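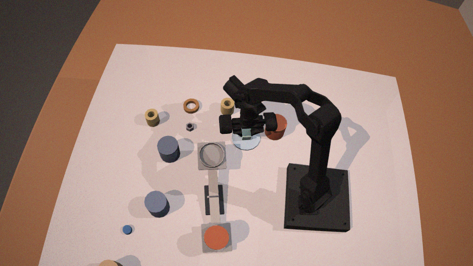
Moving the allotment water butt, and other jobs

September 5, 2023

I have had the plot at Fladside since last December and the water has been a nuisance the whole time. The tap is at the far end by the gate, on the other side of the Plilgate path, and in June it was taking me 20 minutes to water the beans and the two rows of potatoes. By the time I got to the courgettes I had usually had enough.

The shed came with a water butt. The last tenant had put it behind the shed, where the ground slopes away, so it leaned and the tap was too low to get a can under. I had been filling a jug and tipping the jug into the can. Eliseo Quezada, who has the next plot but one, watched me do this for a few weeks and then lent me a sack barrow.

We emptied it first. I would recommend doing this on a day when you don't mind getting your feet soaked. There was a thick layer of black muck at the bottom and a fair number of snails. I scrubbed it out with a yard brush and an old bottle of washing-up liquid, rinsed it twice, and left it upside down over the compost bin for an afternoon.

For the stand I used 16 bricks from the pile by the gate, which anyone can help themselves to. I dug out the turf, put down a bag of sharp sand, levelled it with a plank and then laid the bricks in two layers, the top one going across the bottom one. There is no mortar. I wasn't sure about that, but Eliseo's has stood the same way for years and a full butt is heavy enough to hold things in place.

The guttering took longer than the butt. It runs along the front of the shed roof and had been fixed so that it drained towards the back corner, so moving the butt to the front meant turning the fall round. I took out the screws, lowered one end by the width of my thumb and put them back. One bracket snapped. The replacement from Kubiak was a different brown and sits slightly proud, but it holds.

We had rain two nights later and it was half full in the morning. The can fits under the tap with room to spare. Watering now takes me less than half the time, and I only go up to the gate in a dry spell.

Other things, briefly. The beans are nearly over and I am leaving the last ones on for seed. The potatoes were Ivex, which I had not grown before. They were a decent size with a bit of scab on the skins, and they fall apart if you boil them too hard, so I have been baking them. The courgettes got mildew in August and I have pulled them out. I've sown a green manure in that bed and will dig it in when it gets cold.

The next job is the path down the middle, which is bare soil and turns to mud. I have been offered some wood chip and need to find out when it can be dropped off. I also still have to take the barrow back.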